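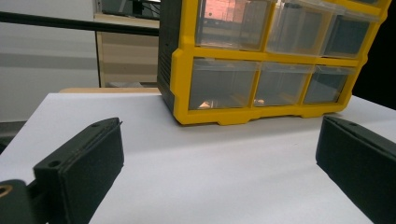 Six clear drawers in a yellow organizer. Sorting starts with somewhere to put things.

Why Do We Sort Stuff?

Imagine a library with 2,000 books and no order at all. You want the one about sharks. You look at the first book. It is about soup. You look at the second book. It is also about soup. By the time you find the sharks, you are a grandparent.

People worked out long ago that this was a poor use of an afternoon, so they started sorting. Sorting means putting things into groups by something they share. Scientists call it classifying, which means the same thing but sounds better on a door.

You can sort by almost anything. Take a bag of 90 buttons. You could group them by color, by size, or by how many holes they have. You could also group them by how much you like them, but then your brother will put them all in the wrong places.

The trick is picking a rule that helps you find things later. The Hendside Museum has 600 beetles, and it keeps them by family, so beetles that are related sit side by side. Before that they were arranged by who had collected them. This was very nice for the collectors and no help to anyone looking for a beetle.

Some things refuse to behave. Is a tomato a fruit or a vegetable? A plant scientist says fruit, since it grows from a flower and has seeds in it. A cook says vegetable and would like you to leave the kitchen. They are using different rules, and both rules work.

Then there is the group called "other." Every sorter has one. Keep it small. If you sort 40 things and 31 of them land in "other," you have made a pile.

Try it yourself: empty your pencil case and sort what you find into four groups. Write down your rule, then ask a friend to guess it. Old raisins count as their own group.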